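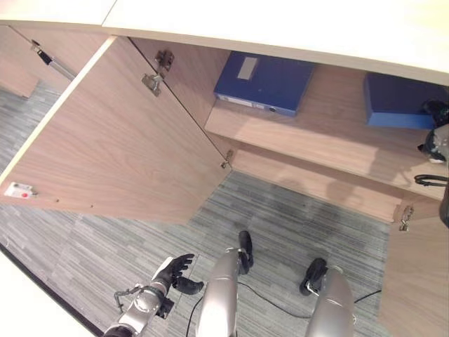

Thursday, Flerstead workshop, low cabinets under the white counter

Continued with the storage cabinet. Yesterday's list had the hinge side as open, so started there.

Door, left side. Wood-grain laminate, concealed hinges with screwed cup plates. Gap at the top corner measured 3 mm wider than at the bottom. Backed off the depth screw on the top hinge by half a turn, checked, then another quarter. Gap now even by eye. Did not touch the small hinge lower down.

Gas strut: holds the door at full swing. No drift after 13 minutes. Leave as is. If it starts to creep, the Drurkis replacement is in the parts drawer, but check the end fitting first. The last one from that box had the wrong socket.

Latch plate (white, red dot, inside face of door): screws snug. The small holes near the lower edge are from an older fitting. Fill when the filler is out for something else.

Shelves. Span is 85 cm. Put a straightedge on the upper one with the blue file boxes off and got no sag worth writing down. Boxes then went back lying flat, label up, finger hole to the front. Standing them upright fouls the underside of the counter, so flat it stays. Clearance above the shelf is 38 cm at the back. Did not measure at the front.

Box contents: Moynihan delivery notes and the Flarkar hinge sheets. They had been mixed. Sorted by supplier, then by month, back as far as June. Anything older goes to the archive room once there is space.

To do:
- recheck door gap next week, same points
- new label for the Flarkar box, old text no longer matches
- order spare latch plates, same type
- lower shelf not checked, pins look different from the upper set

Stopped at 4:15.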